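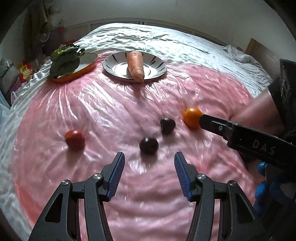 Review: Tatalura hand-held gripper pair

Our robotics club at Bradport has had a pair of these since September, and I've been meaning to write them up for ages because I absolutely love them. You hold one in each hand, squeeze, and the two fingers close. That's all there is to it, and our newest members were picking things up within minutes!

The best part is the finger pads. They're blue and ridged, with just enough give that a ripe plum comes away without a mark (we've tried plenty). Mandarins are easy. Tomatoes want a lighter squeeze, and carrots are fine if you take them across the middle. Leafy greens are still a bit of a lottery, and I'd welcome tips.

For our project, the club records people sorting and moving food, then uses the recordings to teach a small arm the same jobs. We had 463 good runs at the last count and would like 900 before we enter the Lucero student challenge. Paraskevi Stamatopoulos, our club lead, prefers soft surfaces for practice as the fruit shifts when you nudge it, and my own runs got much neater after a few sessions of that. 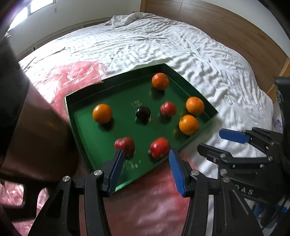 Fruit practice with the green tray: oranges, apples and a plum.

Grumbles? My wrists know about it after roughly 4 hours, and the screws on the linkage need a check now and then. We bought the spare pads from Stemitz too, though the first set is still going strong.

If your club is starting out with this sort of project, do try a pair. Ours are hardly ever in the cupboard.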